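Briruswood families back 97 young learners through new giving circle

1 May 2024

A giving circle started by two neighbours in Briruswood has made its first grant, and 97 children will have a seat at an after-school learning program because of it. What a start!

The Bitstead Learning Fund began with Higinio Galindo and Evaristo Montes, who had both been giving small amounts to different causes and wondered what would happen if they pooled the money with the rest of the street. By the time the first round closed, 524 households had put something in – some the price of a coffee, some a good deal more.

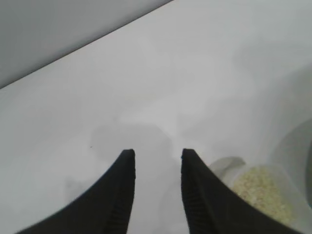 Black ridged grips over a smooth white surface.

Every household gets one vote, whatever it gave. Members read the applications at home, then met to talk them through, and the talking went on well past supper. The grant went to Brondusico, which runs homework help, reading groups and cooking sessions for kids aged eight to 14.

"I walked in favouring a different group and walked out having voted for this one," Galindo said. "The kids' letters did it for me. One of them wrote a whole page about fractions!" 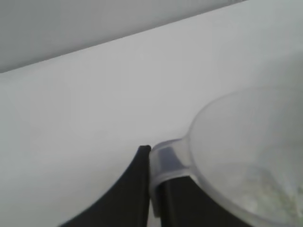
White surface with a grey band behind.

The money covers two years, so the program can hire tutors and keep them. Montes said members felt strongly about that, having heard from several applicants how hard it is to plan on a single year's funding.

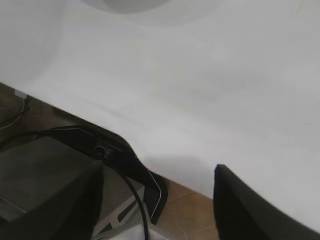
What the grant pays for

Most of it goes to tutors' wages and the rent on a second room in the Bermúdez building. The rest buys books, bus fares and ingredients for the cooking group, where the younger ones practise measuring and the older ones work out how to scale a recipe up for a crowd. 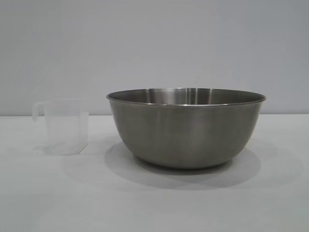
Families can enrol from July, and there is no fee. The fund is also open to new members for its next round, with gifts of any size welcome. Galindo and Montes are hoping some of the teenagers will sit in on the next vote – and a few have already asked when it is.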